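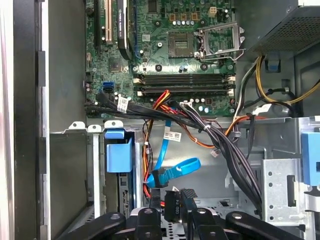 4.2 Instalação e calibração do pórtico detector Galtent

Esta secção aplica-se aos pórticos Galtent instalados em acessos de passageiros, estádios e recintos desportivos. A ligação à rede do recinto é tratada na secção 4.3.

CUIDADO: Desligue a alimentação antes de mover ou desapertar qualquer painel. Não instale o pórtico sobre grelhas metálicas nem sobre juntas de dilatação.

Posicionamento

1. Marque no pavimento o eixo de passagem e a posição dos dois painéis.
2. Mantenha uma distância mínima de 52 cm entre cada painel e barreiras, torniquetes ou mesas metálicas.
3. Coloque o painel emissor (etiqueta TX) do lado esquerdo, no sentido da entrada.
4. Coloque o painel receptor (etiqueta RX) do lado direito e monte a travessa superior sem apertar os parafusos.
5. Verifique o prumo dos painéis com um nível. Aperte os parafusos da travessa em cruz.
6. Fixe as bases ao pavimento com as buchas fornecidas.

Nota: Em pavimentos provisórios, utilize as placas de lastro Brovell. Cada conjunto de lastro pesa quase 486 N, valor a incluir no cálculo de carga da plataforma.

Ligação

7. Ligue o cabo de sincronismo entre os conectores J1 e J2 da travessa.
8. Ligue a unidade de comando ao painel receptor. O cabo não deve cruzar a zona de passagem.
9. Ligue a alimentação. O indicador STATUS pisca em âmbar durante o arranque e fica verde fixo quando o autoteste termina.

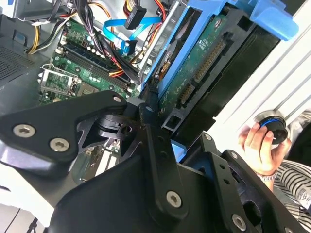 Figura 4-2. Computador em torre com a caixa aberta.

Calibração

10. No menu Serviço, seleccione Ruído ambiente e mantenha a zona livre de pessoas e carrinhos até surgir a mensagem OK.
11. Seleccione o programa de sensibilidade. O programa A destina-se a terminais; o programa B, a entradas de público em recintos.
12. Atravesse o pórtico com a peça de teste Furnard à altura do tornozelo, da cintura, do peito e da cabeça. Repita em sentido inverso.
13. Confirme que o alarme luminoso acende na zona correspondente a cada altura.
14. Se uma das passagens não gerar alarme, aumente a sensibilidade um nível e repita desde o passo 12.
15. Guarde a configuração e registe o programa e o nível na folha de instalação.

Nota: Quando existirem 2 ou mais pórticos em linha, atribua a cada um um canal diferente em Serviço > Canal. O ruído ambiente deve ser medido de novo com todos os pórticos ligados.

CUIDADO: A peça de teste não substitui os objectos de ensaio exigidos pela autoridade competente.

Código E07 no visor: cabo de sincronismo desligado ou invertido. Código E11: ruído ambiente acima do limite; consulte a secção 4.5.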